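PUBLIC HEALTH COMMUNICATION
Unit 6 handout: Awareness campaigns and what they are for
Instructor: Gerasimos Christodoulou

Please read before the seminar. Last term half the room read it during the seminar, and I could tell from the page turning.

1. The problem with "awareness"

Ask a health department what its hepatitis campaign achieved and you will usually hear that it raised awareness. Ask how much, and among whom, and the conversation moves on to the posters, which were very nice.

Awareness is a real thing and it can be measured. You ask people before the campaign whether they know that hepatitis B has a vaccine, you ask a comparable group afterward, and you subtract. Most campaigns skip the first step because the money arrives late, and some skip the second because the money has gone.

For this course, keep four outcomes apart in your notes:

Exposure: did people see or hear the message?
Recall: can they tell you what it said?
Knowledge: do they now know something they didn't?
Action: did they book the test, get the shot, or ask the question?

A campaign can do well on the first and fail completely on the last. Bus shelters are excellent at exposure. They have never vaccinated anyone.

2. The Skerano case

The town of Skerano ran a hepatitis B and C testing drive each April for several years. The version we'll use is the third, because it is the only one with usable records. (The first year's were kept on a laptop that was later given away.)

The organizers mailed a leaflet to 3,523 households, ran radio spots on the local station, and set up a walk-in testing table at the Camacho Street clinic for 15 days. In that time 194 people were tested. In the same days of the previous April, with leaflets but no walk-in table, the clinic tested 21.

The final report credited the leaflet. It had a new logo that year.

Before you write anything about this case, consider what else changed. The walk-in table meant no appointment. It stayed open until 7 p.m., and the old testing hours ended at 3, when anyone with a job was still at it. The radio spots were also new. With three changes made at once, the report cannot say which one did the work, though it says so anyway on page one.

Note too that "tested" is where the figures stop. We aren't told how many people came back for results, or how many who needed treatment started it. For hepatitis C in particular, a test with no follow-up leaves the patient with a worry and a pamphlet.
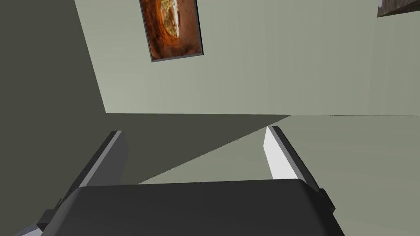

3. Stigma and wording

The neighboring district of Ralano tried a harder line. Its slogan was "Are you one of them?", printed in red over a silhouette. Phone calls to the district health line went up that month, and a good share of the callers wanted to complain about the slogan.

Fear gets attention, and sometimes it gets action too, provided people are also told something simple they can do next. Ralano's poster had no phone number for testing, no address, and no hours. The callers had to look the number up themselves, which shows a certain commitment.

When you review campaign wording, check for:

a "them" the reader is invited not to belong to
risk described as a type of person instead of a route of transmission
a next step, with a place and a time
reading level (read it aloud to someone who doesn't work in health and watch their face)

4. Do we need the day at all?

Annual health days have defenders, and they have a point. A fixed date gives editors an excuse to run the story and gives small groups a deadline for their funding requests. The Pestora Hepatitis Network, which has two paid staff, gets most of its yearly press coverage in one week.

The case against is that everyone else's coverage lands in that week too, and the clinic is then quiet for the rest of the year. Viruses don't follow the calendar. Budgets do, and you'll have to plan around both.

5. For the seminar

Bring one page on the following. One page means one side, in a font I can read.

Redesign the Skerano drive so that the effect of the walk-in table could be separated from the effect of the leaflet. You may not increase the budget. State which of the four outcomes you would measure, when you would measure it, and who would be stuck doing it.

Then find a current campaign poster, from any health topic, and mark it against the list in section 3. Phone pictures are fine. Please don't take the poster off the wall. The clinic has asked for the last one back.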